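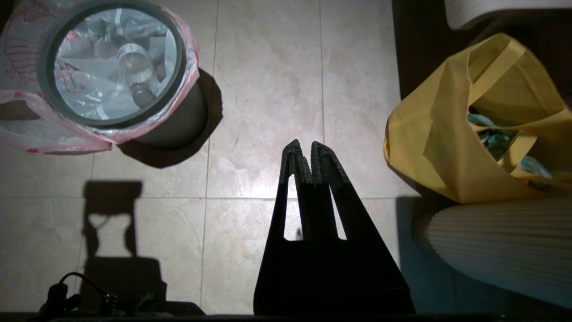

Wrist camera view over the bin, slotted fingers nearly closed.

Stock fingers or slotted fingers for picking up bottles and soft trash?

Posted Mon 3 May by Pongsak Petchrat

Hi all! I've been having a great time trying out two sets of fingers on my little arm and I could use some opinions before I buy or print any more. The job is simple to say and hard to do: pick up light household stuff (bottles, wrappers, a balled-up bag) and drop it in a round trash bin on a tile floor. The wrist camera is the only camera I have, so whatever it can't see, I can't see.

Set one is the plain parallel pads that came with the Golob gripper. Flat, stiff, rubber face. Set two is a pair of tapered black fingers from Clodska with a long narrow slot through each one, so they give a bit when they close on something round. You can see them in the picture, almost touching at the tips. I love them! The first time they folded around a bottle I laughed out loud.

So far I have done 200 picks with each set, same objects, same start pose. The slotted fingers dropped a bottle 8 times. The flat pads dropped one 31 times, mostly because the bottle rolled out sideways as the pads closed. That sounds like an easy win, but the soft ones are terrible at flat wrappers. The tips are thin and they bend outward when I press them into the tile, and then the wrapper just slides under. The flat pads do that part much better.

The second problem is light. My floor is glossy and pale, with a soft white glare in the middle and dim corners. The gripper throws a shadow on the tile, the bin throws another, and my detector sometimes calls a shadow an object. Clear plastic is the worst. A clear bottle lying on crumpled clear wrappers inside the bin comes back as one big blob, although the white label band around the bottle usually gets picked up. I also get mixed results on anything near the bin liner, which is pinkish with thin red drawings and hangs out over the rim onto the floor.

What I'd like to know:
Is it worth swapping fingers between jobs, or should I look for one set that does both?
Would you fix the light first, or move the camera?

Controller is a Busska board, if that matters. Thanks in advance!

hisville_dan

Good numbers, and I'm glad somebody else is dropping bottles for fun. I went through this last October with a similar slotted set and I'd keep them on. Two things helped me with wrappers.

First, stop pressing straight down. Come in with the wrist tilted a little so one fingertip touches the floor before the other, then drag that tip toward the object as you close. The wrapper bunches up and you pinch the bunch. It takes a few evenings to get the angle right and I scuffed one tip doing it, but my misses dropped a lot.

Second, glue a thin strip of something grippy to the last bit of each fingertip. I used a slice of bicycle inner tube. Keep it short or you lose the bend that makes these fingers so good on bottles. Check your close position afterward too, the strips make the tips meet earlier and the motor will sit there pushing.

On the Busska, turn the closing force down before anything else. Mine came set way too high for soft fingers – around 4,000 on its own scale, whatever that unit is supposed to be – and they were already folding before they met the object. I never did find the manual page for it.

I wouldn't swap fingers mid-job. Four screws every time gets old fast.

mel_k

light first. put a sheet of baking paper over the lamp, or bounce it off the ceiling. cheap and you'll know in five minutes

RooftopRig

Agree on the light, and I'd add one thing about the camera. In your picture the fingers and their base take up a lot of the bottom middle, and the floor right behind them is hidden. If your mount lets you tilt the camera or slide it out a little, you get some of that floor back. Mark the old position with a pencil first. You'll have to redo your hand-eye calibration afterward, sorry.

For the shadow problem, collect a batch of shots with the gripper over bare tile and nothing to pick up, at different heights, and add them to training with no labels. My detector quit grabbing at its own shadow after that. Do the same with the liner hanging over the rim in different ways, and then with other liners if you can find any, or it will only ever learn that one red pattern.

Clear on clear I haven't solved. I look for labels and caps and leave the rest alone. Once a bottle is in the bin, do you even need to see it?

Please post the wrapper results when you've tried the tilt trick – I have the flat Golob pads and I'm very tempted by those slots.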